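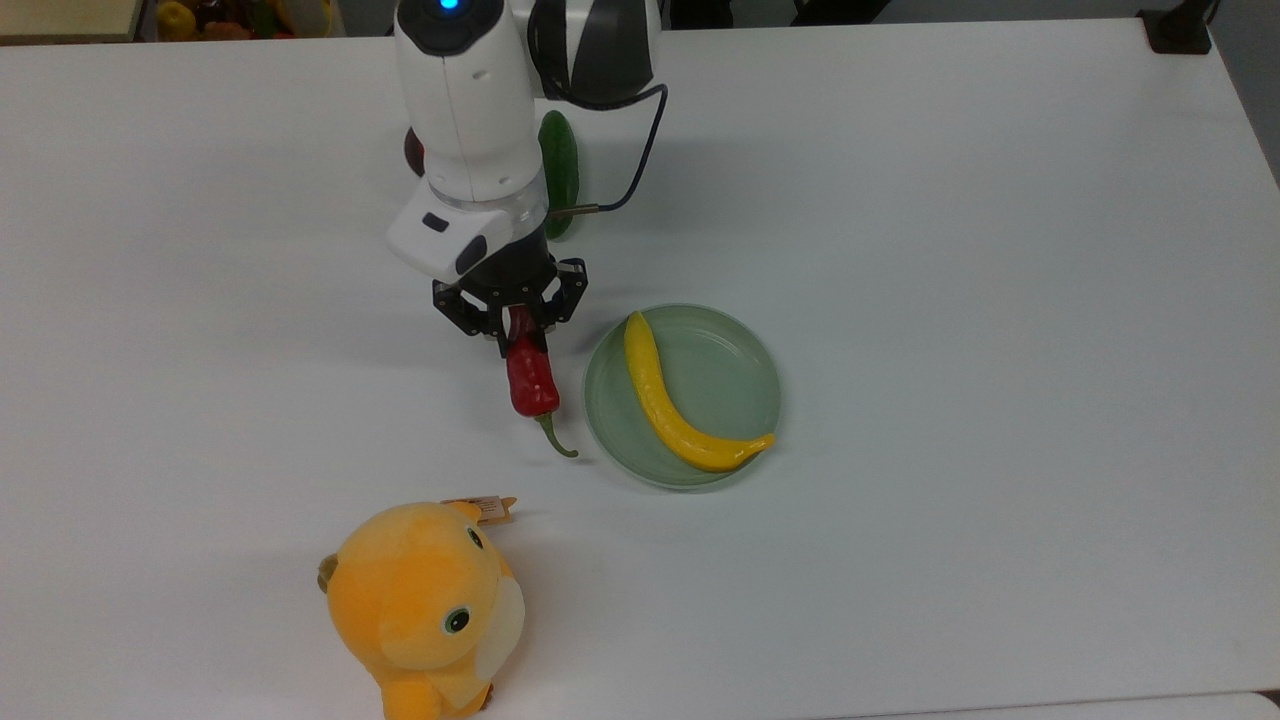 *Muko's gripper with the red chili pepper. The green plate is to the right.*

# Buy the arm, build the rest

There is an argument in our workshop that comes back every few months, and I have been on both sides of it. One side says a home robot should be built from the motors up. You design the joints, you wind up with gearboxes you understand, and when it breaks you know where to look. The other side says to buy an arm that works and spend your evenings on what it does.

I built the first kind. It took me two winters. It had four joints, and three of them were good. The shoulder sagged when the arm was stretched out, and I fixed that with a spring, then a bigger spring, then a counterweight that hit the shelf. I learned a lot about shoulders. I never got it to pick anything up and put it somewhere else more than a few times in a row.

So I have changed my mind, and I want to say why in more detail than I can manage standing next to the drill press.

The workshop is called Prakow, after the street sign that was already on the door when we took over the space. The robot is called Muko. The arm itself was bought used, working, with a cable and no manual. Everything else is ours: the mounting, the gripper wiring, the camera setup, and the control code, which Estela Lagos started and the rest of us have been adding to since. She named the code Cimix and has declined to say what it stands for.

The first complaint I hear is that buying the arm is cheating. I don't think much of this one. People in the same room use store-bought bearings, store-bought power supplies, and a table saw none of us could make. Everybody buys in at some level. The only question is where you want to put your hours, and with a robot you have fewer hours than you think.

The second complaint is better. If you didn't build it, you can't fix it. This is partly true. When the elbow on the bought arm started making a noise in November, we had no drawings. We had to send the joint out to Haque, a repair outfit two towns over, and they charged us 240 dollars and kept it for longer than they said they would. On my old arm I would have had the elbow apart that night. But on my old arm I had something apart nearly every night, so I am not sure that counts in its favor.

What I think gets missed is how much building is left after the arm arrives. I expected it to be a matter of plugging things in. Here is what took our time on Muko, going by the notebook we keep on the bench.

**Clamping.** Things on the table have to stay where the code believes they are. If a camera stand or a bracket shifts by the width of a pencil, every position you saved is wrong by that much. We went through two sets of clamps. The first set held fine and then crept when the arm moved fast. Nothing in the code told us so. The gripper just started landing beside things.

**The cable.** A cable that runs to the wrist has to be long enough for every pose the arm will take and short enough not to sweep the table. There is no length that does both well. Ours goes out in a loop, and the loop is a compromise. I have spent more time on that cable than on any single function in Cimix. Too tight and it pulls at the connector when the wrist turns over. Too loose and it gets between the camera and the work.

**The gripper.** Opening and closing is easy. Closing the right amount is a month of work. Squeeze a chili pepper too hard and you have a crushed chili pepper. Squeeze it too softly and it swings or slides out on the way to the plate. It is also a different width at one end than the other, so where you grab it matters as much as how hard.

**The table.** I would have laughed at this before. We started on an old workbench top with knots, stains, and saw marks, and the vision code found objects in all of them. A plain white surface fixed more than any change to the software did. It does show shadows, and a shadow next to a pepper can look like part of the pepper to a camera, so then you have to deal with the lights.

None of that is joint design. All of it is building a robot. You measure, you cut something, you get it wrong, you do it over. A person who wants to use their hands won't run out of work by skipping the gearboxes. 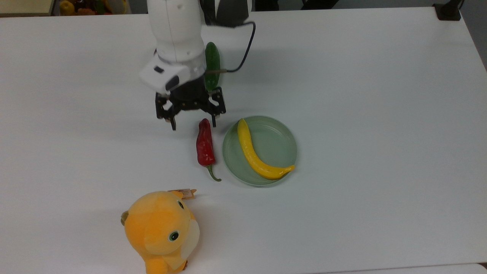 I also think the bought arm makes for a better shared project. My old one was mine in a way that shut other people out. I was the only one who knew you had to nudge the shoulder before powering it up. When I was away it sat there. With Muko, the parts divide up along lines people can see. One person can work on the fingers and another on the code that decides where to put them, and a third can rearrange the objects and write down what happens. A retired machinist in our group made a set of finger mounts without knowing any programming. Estela rewrote the approach path without picking up a wrench. Neither had to wait for me.

There is the matter of what the robot should do, too. The people who build from the motors up tend to put this off. I did. I had a general idea that the arm would be useful once it was done, and it was never done, so I never had to pick a job for it. With a working arm in front of you on the first evening, you have to pick one. We picked moving food-shaped things from a table to a plate. It isn't useful to anyone yet. It is hard in the ways we wanted, though. A cucumber is heavy and can roll. A chili pepper is light, shiny, and has a hooked stem that catches on things. Something long and curved, put on a round plate, has to be set down at the right angle or it hangs over too far and tips off. We keep a stuffed animal on the table some evenings, too. The robot's job with that one is to leave it alone, and getting it to leave something alone took its own round of work.

I should give the other side its strongest point, which is money. My homemade arm was cheaper on paper. I spent 300 dollars on the first version and told everyone so. I was less open about the parts I replaced. When I went back through the receipts, the shoulder alone had cost me another 400 by the end, counting the motors I burned out. The used arm cost more than both of those together. If you don't have the money, you don't have it, and a small homemade arm that wobbles is better than no arm. In a shared shop the cost gets split, and there I think the case is easy to make. At home, alone, I would look for a used one and wait.

There is one kind of person I would still tell to build the whole thing. If what interests you is the shoulder, build the shoulder. Some people like gear trains for their own sake and don't care whether a pepper ever gets to a plate. That is a fine reason. I have a friend who has been refining one rotary joint for years, and it is a lovely joint. He doesn't say he is building a robot, and I respect that.

My quarrel is with the advice given to beginners, in our shop and on the forums, that the honest path starts with motors and brackets and anything else is a toy. I have watched several people take that advice. They came in wanting to see a machine pick something up. They got as far as a base plate and one joint that turned, and then they stopped coming. I don't blame them. I nearly stopped myself, and I had a key to the place.

Two newer members started on Muko this winter instead. They were changing grip settings the first night, and got several things wrong, and wrote them down in the notebook under my notes on the cable. One of them has since started asking how the elbow works inside. I told her that my old arm is in the back under a tarp, with all its springs, and she is welcome to take it apart.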